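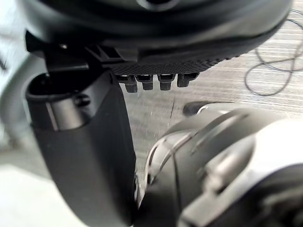 3. Gripper Setup and Maintenance

3.1 Starting condition

The Endico cell was handed over to our group with the gripper mounted but without a written setup procedure. The earlier Pronis report covers the arm controller and the safety circuit and stops at the tool flange. Our part of the project was to write down how the gripper is brought to a known state, how it is checked, and what is done when a finger drifts out of position.

The wrist view was used for most of the close checks. It shows the black finger and the edge of the neighboring gripper part at the same time, so the narrow gap between them can be compared from one session to the next. The tabletop behind them is light grey and gives enough contrast to see the edge of the finger.

3.2 Finger alignment

Alignment is done with the drive disabled and the air supply closed. The order of work is as follows.

1. Move the arm to the service position and lock out the cell.
2. Wipe the finger faces and the mounting surfaces with a dry cloth.
3. Loosen both finger screws by half a turn. Do not remove them.
4. Push each finger against its stop and tighten the screws in two passes.
5. Restore power and close the gripper at the lowest force setting.
6. Record the closed position in the log.

The closed position is read from the controller in encoder counts. Our reference value is 924. A deviation of more than 12 counts means that the fingers are loosened and seated again. Smaller deviations are logged and left alone – correcting them by hand made the readings worse in our first trials.

3.3 Cable routing

Any slack cable on the table is moved outside the working area before the arm leaves the service position. We fastened the gripper cable at the forearm with two hook-and-loop straps and left a service loop at the wrist. The loop has to allow full rotation of the last joint in both directions. This is tested at reduced speed with one person at the stop button.

3.4 Repeatability test

The test consisted of 50 open and close cycles with no part in the gripper, followed by a second reading of the closed position. It was run after each alignment. In the first run the left finger had shifted, and the cause was a screw that had been tightened in a single pass. After the second alignment the reading stayed within tolerance.

Pravesh Modise wrote the script that runs the cycles and saves the readings. It is stored with the Ofori configuration files, and the cycle count is set in the first line.

3.5 Open points

The torque for the finger screws is still set by feel. A torque driver has been requested. The log sheet also needs a column for the force setting, which was missing from the entries before December 16, 2025.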